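Werby Household Words Collection

README and data card

Summary

The Werby Household Words Collection is a set of written answers to a survey about the names people use for ordinary things in and near the home. It covers containers, floor coverings, furniture, cleaning tools, kitchen goods and the parts of a house. Respondents were asked what they would call a thing when speaking to a member of their own family, and whether they knew any other word for it. The answers were typed from paper forms, checked, and given a small number of labels by staff of the Werby Language Office.

The collection is meant for people who study regional vocabulary, for dictionary editors, and for teachers who want real answers to work with in class. It contains text only. No sound recordings were made for this survey.

Contents of the download

responses.csv: one row for each answer to each question
respondents.csv: one row for each person who returned a form
questions.csv: the wording of every question, in the order printed
labels.csv: the labels used in the responses file, with definitions
places.csv: the survey districts and their short codes
form.pdf: the blank form as sent out
CHANGES.txt: a record of corrections to earlier releases

All CSV files are in UTF-8 with a header row. Fields are separated by commas, and any field that contains a comma is placed in double quotation marks. Line breaks inside an answer have been replaced with a single space.

Where the answers come from

Forms were distributed in 3 survey districts: Werby town, Clindport and the upper Sengar valley. They were left at libraries, clinics and post office counters, and were also mailed on request. Collection opened in May and closed once each district had reached its target. The form had 40 questions, grouped in 8 sections, and respondents were free to leave any question blank.

Clindport was treated as a single district, although the harbor streets and the newer housing on the hill have long been described separately in local writing. The field "place_detail" allows a user to separate the two where the respondent gave enough information. In the Sengar valley this field is often empty, as many respondents wrote only "the valley" or the name of a farm. Farm names have been removed.

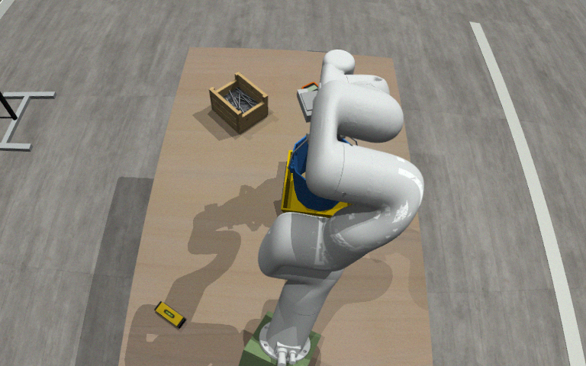 Respondents had to be adults who had spent the greater part of their childhood in the district. Where a form showed that the person had moved to the district later in life, the form was kept in the archive and left out of this release. Forms completed by two people together were accepted only if the handwriting or a note made it clear which answers belonged to whom.

Fields in responses.csv

response_id: a code that is unique within the release
respondent_id: a code that links to respondents.csv
question_id: a code that links to questions.csv
answer_raw: the answer as written, including spelling errors
answer_clean: the answer in standard spelling and lower case
answer_order: the position of the word, where more than one was given
label: one of the 6 labels described in the next section
comment: any remark the respondent added beside the answer
transcriber_note: a remark by the person who typed the form

Users should note that "answer_raw" and "answer_clean" can differ in more than spelling. If a respondent wrote "a pail, for milk," the clean field holds "pail" and the words "for milk" are moved to the comment field. The original wording is always kept in the raw field, and any count that depends on exact phrasing should be made from that field.

Labels

general: a word found in ordinary dictionaries with the meaning given
regional: a word recorded in earlier studies as belonging to this part of the country
family: a word the respondent marked as used only in their own household
trade: a word tied to a particular kind of work, such as fishing or dairying
borrowed: a word from another language, used in an English sentence
unclear: an answer that could not be placed under any other label

Labels were given by two staff members working separately. Where they disagreed, the answer was discussed and a single label was agreed on. The label reflects what was known to the office at the time and should not be taken as a settled judgment on the history of a word. Several words marked "family" have since been reported by other respondents in the same district, and these are likely to be moved to "regional" in a future release.

The "borrowed" label was applied sparingly. A word that came into English long ago and is now in general use was labeled "general" whatever its origin.

Notes on particular sections

Containers for liquids. This section drew the fullest answers. "Bucket" and "pail" were both common in every district, and a good number of respondents gave both and explained the difference they made between them. Some used "pail" for anything with a lid. Others kept it for the dairy and used "bucket" for everything else, including coal and ash. A smaller group in Clindport reported that "bucket" belonged on a boat and that the same thing indoors was a "pail." Questions about the handle of such a container were answered less often, and many respondents wrote that they had no special name for it.

Trays and shallow dishes. The printed question asked for the name of "a flat dish with a low edge, used for carrying or catching things." It was too broad. Answers range from "tray" and "waiter" to "drip pan" and "saucer," and it is plain that respondents were thinking of different things. The answers have been kept, and the comment field often makes the meaning clear. Users who wish to compare districts should be careful with this question. 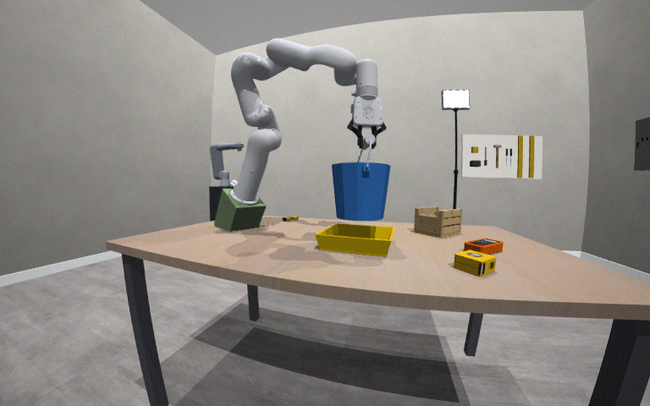 Tables and work surfaces. The survey asked for the name of the main table in the house and of any second table used for cooking, sewing or repairs. In the Sengar valley the second table was commonly called "the bench," even when it had four legs and a drawer. In Werby town "bench" was kept for a seat. The form placed these two questions on facing pages, and some respondents seem to have answered the second with the first in mind. Where a respondent drew an arrow from one answer to the other, this is recorded in the transcriber's note.

Floors and floor coverings. Questions in this section asked about boards, mats, runners and the strip between two rooms. The last of these produced the largest share of answers labeled "unclear." Words for the strip include "saddle," "sill," "threshold" and "doorboard." Blank answers were also frequent. A blank field means that nothing was written. It does not mean that the respondent said there was no word; such answers are entered as "none given."

Cloths and cleaning tools. Answers here are short and fairly even across the districts. The question about a cloth used for drying dishes was answered by nearly everyone. The question about a cloth too worn for dishes brought out many words marked "family," and several respondents added short accounts of who in the household had used the word first. These accounts were shortened where they named living persons.

Lids, rims and edges. The office had hoped to learn whether the top edge of a container is named differently from the edge of a table or a plate. "Rim," "lip," "brim" and "edge" all appear. "Lip" was often limited to a place for pouring. Respondents in Clindport used "brim" more freely than those elsewhere, and gave it both for a bucket and for a bowl.
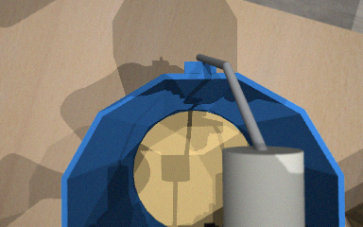 A blue, many-sided rim with a pale yellow disc inside its opening.

Known limits

The respondents were self-selected and tend to be older than the general population of the districts. Renters and people who work evenings are poorly represented, as the forms were collected mainly at places open during the day. The collection should not be used to estimate how common a word is among all residents.

The form was printed in English only. People who use another language at home could take part, but they were not asked about words in that language unless they offered them.

A written survey cannot show how a word is spoken. Respondents sometimes spelled a word to suggest its sound, and the clean field may then hide a difference that mattered to them. Those studying pronunciation should work from the raw field and treat it with caution.

Relation to the Drundis list

The Drundis list is an earlier set of household words gathered by post and kept on index cards. It has been scanned but not typed in full. Where a question in the present survey repeats one from the Drundis list, the field "drundis_card" in questions.csv gives the card number. The wording of the older questions was sometimes changed, and the two sets should not be joined without reading both versions. Cards with water damage have no number in this field.

Privacy

Names, street addresses and telephone numbers were removed before transcription was complete. Age is given in broad bands. Anyone who took part may ask for their answers to be withdrawn by writing to the office with the number printed on their receipt slip. Withdrawn answers are removed from the next release and listed by code alone in CHANGES.txt.

Terms of use

The files may be copied, shared and adapted for study, teaching and publication, provided that the source is credited. Users may not attempt to identify respondents. Please cite the collection as:

Werby Language Office. Household Words Collection: survey answers from Werby, Clindport and the Sengar valley.

Corrections

Errors in transcription should be reported in writing, with the response code and the corrected reading. Reports about labels are also welcome and should state the reason for the change. Scans of single forms can be supplied for checking, with the first page withheld.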